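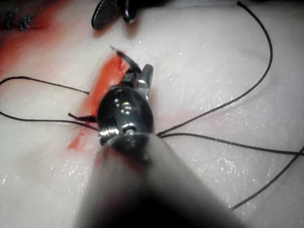
*Needle held in the jaws beside the red incision line on the practice pad.*

The open afternoon at the Humbridge skills lab began at 2, and I was there early enough to get a place near the screen. It is on the second floor of the Clustari building, at the far end of a corridor that is still being painted. Visitors sign in, leave coats and bags in a side room and go through in groups of six.

Our guide was Stojan Mladenović, who runs the suturing course. He started with the pads. The lab buys them from a supplier called Camacho and gets through a box a week in term time. They are pale, with a wet sort of shine to them, and a red line marks the cut that has to be closed. Trainees are given a curved needle and black thread and work along the line from one end to the other.

Most of what he told us concerned the needle. Beginners tend to grip it too near the point and then have no room to turn it through. He asks them to hold it further back, go in square to the surface and follow the curve. Pulling straight tears the edge of the cut, and a torn edge has to be left as it is and worked around. Thread is cut to length beforehand and laid out on a cloth.

A retired theatre nurse in our group asked how long it takes to get good at it. Three months for tidy knots, he said, and a good deal longer for quick ones. 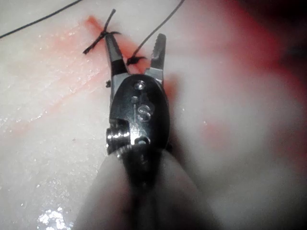

*Two knots in black thread, with the open jaws close by.*

Ximena Cuevas took over for the part on knots. She marks the finished pads, and she had a tray of old ones for us to pass round – some neat, some badly puckered. She looks at the spacing first, then at whether the knot lies to one side of the cut, then at the tails. Tails left too long get caught up in the next stitch. Too short and the knot can work loose. Scores go into a program called Stukix, and trainees can look up their own but not anyone else's.

We each had ten minutes at a bench with a pad and a pair of hand-held needle drivers. I managed two stitches, the second of them crooked. The woman next to me sews for a living and did rather better.

Tea was in the corridor afterwards, away from the wet paint. The next open afternoon is in January and places have to be booked through the front desk. The lift was out of order when I went, so allow extra time for the stairs.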